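Bathroom & sink bits, odds and ends. Adding to this as I go so the order is all over the place.

**Soap going to mush.** Most of it is standing water. Cut a big bar in half with a warm knife and keep one half in the airing cupboard. Unwrapped. It dries out hard and lasts much longer on the sink. I do a whole pack this way in July and it sees us nearly to Christmas.

**Limescale round taps.** White vinegar, strip of kitchen roll, wrap it round the base, leave an hour. Old toothbrush after. Not on stone, not on anything gold coloured, it takes the finish off. Ask me how I know. Rinse properly.

**Slow plughole.** Before you buy anything: pull the plug out and look. Nine times out of ten its hair. Bent wire or one of those plastic barbed strips. Then a full kettle, left to stand five minutes first, boiling water isn't kind to plastic pipes. Washing soda if it still dawdles, 200 g down the hole, warm water after.

**Soap scum on the dish itself.** Hot water and a drop of washing up liquid, soak while you do the rest of the bathroom. Dishes with a grid want a stiff brush, go along the ribs one way then the other. Cocktail stick for corners. Mulugeta puts his in the dishwasher, top rack, no harm so far, but check yours says it can go in.

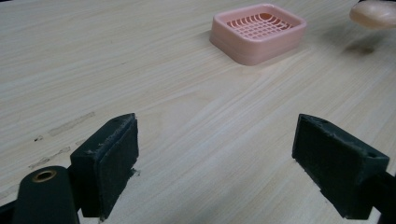
*Pink plastic dish with a drainage grid inside. Plenty of little gaps for the brush.*

If there's a tray under the grid tip it out every couple of days. The jelly at the bottom is still soap. Scrape it in a jar, top up with hot water, shake. Fine for handwashing jumpers or cleaning paintbrushes. Not for hair, tried it, went like straw.

**Slivers.** Wet the old sliver, wet the new bar, press together, leave overnight. Works better if the new bar has been used once or twice, brand new ones are too shiny to grip. Or save them in the toe of an old pair of tights and hang it by the outside tap for muddy hands.

**Mirror steaming up.** Tiny smear of shaving foam, buff with a dry cloth until you can't see it. Lasts me a week or so. Run an inch of cold in the bath before the hot goes in, much less steam altogether.

**Grout.** Bicarb and water, thick paste, old toothbrush, ten minutes. Bleach only if it's gone black and then with the window open and NEVER on top of the vinegar. Do them on different days if you're forgetful. Wednesday is grout day here, when I remember.

**Towels gone stiff.** Too much powder. Use half, skip the softener, give them a good snap before they go on the line. Kinga swears by an extra rinse.

**Shower curtain.** Machine, 30 degrees, with two old towels so it gets rubbed. No spin or it creases for ever. Hang it straight back up dripping and pull it right accross, not bunched.

**Bath mat with suckers.** Peel it up after every use and hang over the side. Pink slime underneath otherwise. Same goes for the kids' bath toys, squeeze them out hard.

Still to add: silicone round the bath, squeaky door, the cistern that hisses.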